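Search this site Go
Home Columns Shop Talk Archive Contact
Apr 28, 2018
By Delia Bucur

Okay, so I need to talk about the stop button, and I know some of you are already rolling your eyes. Our arm at Tosell had a bad moment this month. It was sorting pencils (pencils!) and the wrist cable snagged on its own joint halfway through a turn. The controller read the extra drag as a heavy load and pushed harder, exactly the way it was set up to. By the time Faustino Montes hit the stop, the connector was torn half out and the gripper had put a nice long gouge in a bench I was fond of.

The log shows 16 torque warnings before that. Sixteen! Every one of them went into a file and not a single one made a sound.

I keep hearing that small jobs are safe jobs, and I just don't buy it. The arm doesn't get any lighter when you hand it something that weighs less than a spoon. 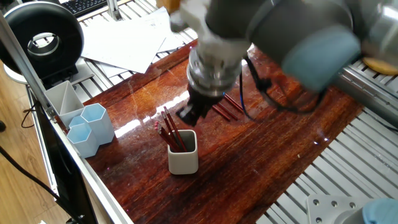

Should an arm stop itself at the first torque warning?
I'd say it should at least pause and beep, even if that costs you a few false alarms every shift.

People hate that answer. Faustino hates it too, he ran the numbers and figures we'd lose 23 minutes a day to nuisance stops. Fine! The new cable and connector came to $556, and that's before you count the afternoon we both spent on the floor with a flashlight.

We've got the threshold turned way down now and the cable has a proper clip on it. The beeping is awful. I'm leaving it on through June, and if he wants it off sooner he can come argue with me over lunch.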